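Salt by the spoonful: how one town measured what it was eating

Public health advice on salt is usually given in grams per day, a unit few people use when they cook. In Branance, a district health project spent a winter working out where the salt in local diets came from before it printed a single leaflet.

The project, known as Fultero, recruited 131 adults through two surgeries and a pharmacy. Each kept a food diary and gave a 24-hour urine collection, the standard way to estimate how much sodium a person has taken in. Diaries alone tend to read low. People forget the stock cube, the second slice of bread and the pickles eaten standing at the fridge.

Rocío Herrera, the dietitian who ran the fieldwork, had expected crisps and ready meals to account for most of the total. Bread came first. Cured meat was second, and salt added in the pan came third, well ahead of salt added at the table.

"We had a leaflet drafted that told people to take the salt cellar off the table," she says. "It would have done very little for most of them."

The leaflet was dropped. Fultero went instead to Grindis, the bakery that supplies the schools and most of the corner shops, and asked for a gradual cut in the salt content of its standard white loaf. The bakery agreed to small steps, each held for several weeks before the next. Salt affects dough as well as taste: it tightens the gluten and slows the yeast, so proving times had to be adjusted at every stage. Two batches were withdrawn for poor texture.

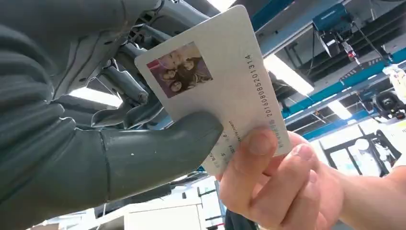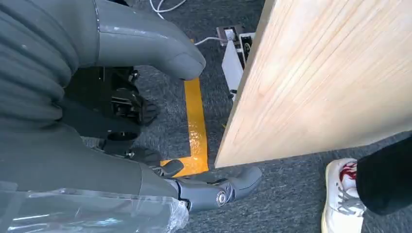
Reading time: 2 minutes

Complaints were logged by the shops. The first step drew none. The third drew several, mostly about toast, and the bakery held at that level through the spring.

Home cooking was handled separately. Households in the study were given a level measuring spoon and asked to use it in place of pouring or pinching. They were also told to salt at the end of cooking, when less is needed for the same taste. Of the 50 households that returned the second diary, most were still using the spoon. Several had moved it to the sugar jar.

Blood pressure was recorded at the start and again in September, using the same model of cuff and the same seated rest beforehand. Those figures are still being checked by the Schmieder clinic, and Herrera will not discuss them until that work is done. Readings vary with room temperature, time of day and the person holding the cuff – a small change across a small group can vanish once these are accounted for.

Potassium-based salt substitutes were left out of the trial. They can be unsafe for people with kidney disease or those on certain heart medicines, and the project had no means of screening every member of a household. Anyone considering one should ask a pharmacist or doctor first.

The next round starts on a Monday, with the school kitchens.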